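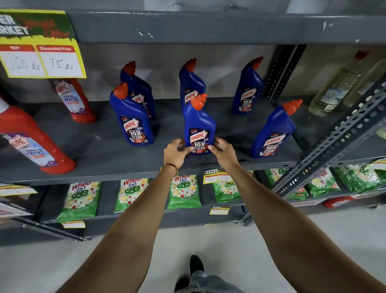

The Cleaning Aisle at Tulora

We have been putting up these little galleries of neighborhood shops for a while now, and after the spice counter at Nemen and the long back room at Bech, it seemed only fair to give the cleaning shelves their turn. I have a real soft spot for them - all those strong colors on plain gray metal, and everybody's hands going in to the bottles. These come from the small supermarket on the Tulora road, one morning in June, when the shelves were getting a bit of attention.

The blue toilet cleaner has the middle shelf nearly to itself, with two red bathroom cleaners over on the left, one of them lying down on the job. I do love a handwritten price card, and the one taped up there says 150 Rs in black marker, with 75 Rs as the discounted price. At that rate I would have filled my bag and come back for more!

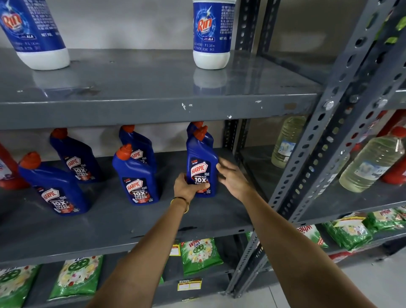
More from the shops

If you enjoyed these, there are plenty more to wander through. The Nemen set has the spices and the big rice sacks, the Bech set is mostly tins and biscuits, and Dellis (my favorite, though I try not to play favorites) is all brooms, buckets and string. The whole collection has grown to 390 pictures, which is far more than I ever meant to keep, and I am still sorting through the last 200 of them in the evenings with a cup of tea. Prints can be ordered from any page - just send us a note with the name of the shop.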